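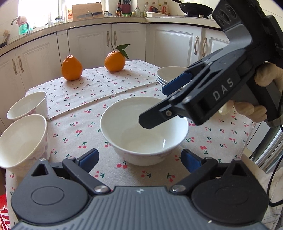
Hand-held grippers over a kitchen table laid with a white bowl and plates.

Kolldale to buy grippers first, arms later

March 14, 2023

Kolldale has set out how it will spend its equipment money for the coming year, and most of the first round will go on hand-held grippers for recording household tasks. Robot arms have been moved back to October.

The plan covers 43 grippers in all. The first 21 are on order from Trumetti, and the rest will be bought once the first lot has been through a full round of work in test kitchens. Each gripper has been budgeted at 700 euros, with cables and spare finger pads included in the price.

Spare parts take up more of the plan than they did last year. Finger pads wear quickly when people handle crockery all day, and the company ran short twice over the winter. It will now keep a stock of pads on site — enough for one month — and order more when half of them have gone.

Kolldale also asked Kubiak for a price on two table-mounted arms. That quote was higher than expected and came with a long delivery time, so the order has been held over. The company says it would like to see how much usable material comes from the hand-held work before it settles on the size of arm it needs.

The kitchen sessions recorded so far come to 337 hours. They deal mostly with bowls, plates and fruit, and the next set will add drawers and cupboard doors. Storage for the recordings is paid for from a separate budget and is not part of the equipment plan.

A decision on the second batch of grippers is due before the summer break.

Related items
Satar opens parts depot for small robot makers
Leasing or buying: what a robot arm costs over three years
Trumetti changes delivery terms for small orders
Kubiak adds service contracts for table-mounted arms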